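Who says the lantern walk brings us together?

Every May the lanterns go up the hill from Cokden to the old chapel at Unstead, and every May we are told the same thing about it. People of all faiths and none walk side by side. The age-old custom goes on. A divided country could learn something from one wet valley and its paper lamps.

I have walked it most years since I was small enough to be carried. I like it very much. I like the smell of candle wax and damp coats, and the moment at the top when the singing starts too high and everyone has to drop down for the second verse. What I don't believe is most of what gets said about it, and I am getting tired of nodding along.

Take the age. The leaflet says the walk is 300 years old. I have asked at the library, at the chapel and at the county record office, and the oldest thing anyone could show me was a parish note complaining about mud on the chapel floor "after the lights". It has no year on it. It might be 300 years old. It might have been written by somebody's grandfather. The leaflet gives no source, and when I wrote to ask for one I was sent another copy of the leaflet.

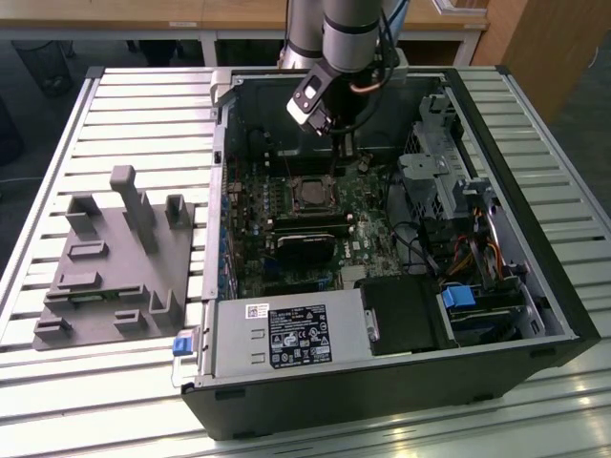 A robot arm reaching into an open desktop computer.

Does it matter? People say not. They say a custom is as old as it feels. But the age is doing work here. It is the reason given for closing the lower road, for the grant, and for the tone of voice people use if you suggest starting an hour earlier so that children can come. You can't lean on a number that hard and then say it was only ever a bit of colour.

Then there is the togetherness. It's true that the mosque on Mill Street serves tea at the halfway wall, and very good tea it is. It's true that the Sikh families from the new estate come, and that the Methodists carry the big lantern in years when the Anglicans have it the other way round. I have seen all of that and been glad of it. 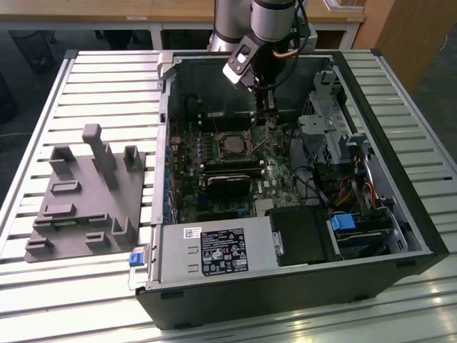 But standing next to somebody in the dark for 2 hours isn't the same as knowing them. The week after the walk last year there was a meeting about parking outside the mosque, and some of the faces I had seen glowing so kindly over their lanterns were there with their arms folded. I don't say they were false on the hill. I think they meant it on the hill. I just wonder what we are measuring when we count heads in a procession and call the total harmony.

The people who do the counting have their own reasons. Feyisa, the events firm the council brought in, put out a report with a page headed "Community Cohesion Outcomes". It rests on 100 survey forms handed out at the tea stop. Ask anyone holding a free cup of tea on a cold hill whether they feel close to their neighbours and you'll get a yes. I said yes myself. I would like to see the same form handed out in November, at the bus station.
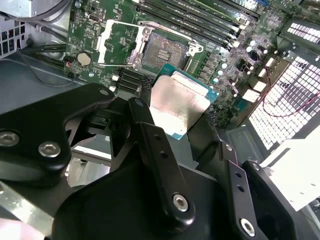 The trouble with Pralach

Supporters of the present arrangement always bring up Pralach, where the shrine feast draws Catholics, Orthodox and Muslims to the same spring. I went once, and stayed 6 days. It was lovely. It was also full of rows: about who goes first to the water, who sweeps up, whose musicians stand nearest the door. The stallholders told me about those rows with some pride.

That was the part that impressed me, and it is the part that never makes it into the speeches at Cokden. At Pralach the different groups have something at stake in the feast. They bargain over it. They fall out and patch it up before the next one. Here the route, the songs and the order of march are settled in an office, and the rest of us are invited to turn up and be diverse. 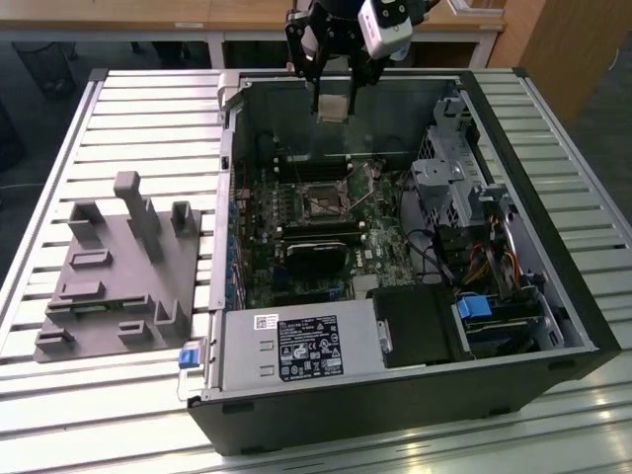 I can hear the reply, because I have had it across my own kitchen table. Why pick at something that does no harm? Plenty of places have no walk at all. All right. But I think a little harm is done when a real custom is made to stand in for things it can't do. The council points at the lanterns when it is asked why the youth club shut. The paper runs the same picture of the same smiling children and feels it has covered religion for the year.

So my requests are small ones. Take the number off the leaflet until somebody can back it up. Drop the survey. Let the people who make the tea and carry the lamps argue openly about the route, even if it gets heated -- especially if it gets heated -- and let them choose a hymn or two that isn't on the sheet.

I'll be there again in May, near the back, with the lantern that leaks wax down my sleeve. I would just like to be spared the speech at the bottom.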